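4. Setting Up the Stock Module

This section explains how to prepare the Stock module of Karkton ERP before your company enters its first delivery. Please finish section 3 (Users and Rights) before you start, as only a user with the Administrator right can open the screens below.

4.1 Create the warehouse

1. From the main menu, choose Stock, then Warehouses.
2. Click New. The program proposes a code with four characters. You may change it now, but not after saving.
3. Enter the name and the address of the warehouse.
4. In the field Responsible, select the person who will approve corrections. In our screens this is Assunta Ferri.
5. Click Save.

Note: The standard license includes 2 warehouses. To add more, write to your Karkton dealer and give your license number.

4.2 Define item groups

Every item must belong to one group. The group decides the unit of measure, the tax class and the account where the expense is booked. It is better to begin with few groups and to divide them later, when the first reports are ready.

1. Choose Stock, then Item Groups.
2. Click New and type a name with no more than 50 characters.
3. Select the unit (piece, box, roll, meter).
4. Select the expense account. If the list is empty, the chart of accounts is not yet imported. See section 2.
5. Repeat for each group, then click Save All.
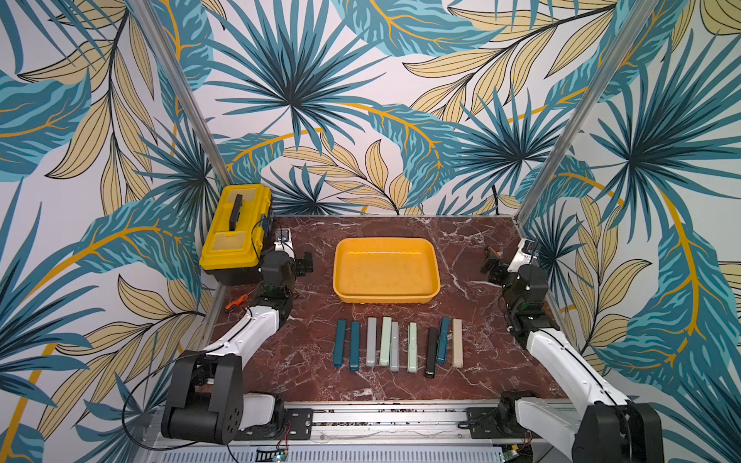
Fig. 4-1. Small office items with tray. Item group: Office Supplies, unit: piece.

Items in different colors can be kept under one item number if the price is the same. When you need a separate stock quantity for each color, mark the box Use Variants on the item card. This box cannot be cleared once a movement is booked.

4.3 Import the item list

1. Download the empty template from Tools, Import, Templates.
2. Fill in the columns. Do not change their order and do not delete the first row.
3. Save the file in CSV format with semicolon as separator.
4. Choose Tools, Import, Items and select your file.
5. Click Check. Rows with errors are shown in red.
6. Correct the errors in the file and click Check again. When there are no red rows, click Import.

Caution: Import overwrites items that have the same number. Make a backup before step 6.

Note: If the message "Error 117" appears, an item group in your file does not exist in the program. Compare the spelling, including spaces at the end of the name.

4.4 Enter opening quantities

Opening quantities are entered only one time for each warehouse. Do this in the evening or before working hours, when other users are logged out.

1. Choose Stock, then Opening Balance.
2. Select the warehouse and the date.
3. Enter quantity and unit cost for each item.
4. Click Post. The person responsible for the warehouse receives a request and must confirm it.

After confirmation the status changes to Active and you can continue with section 5, Purchase Orders.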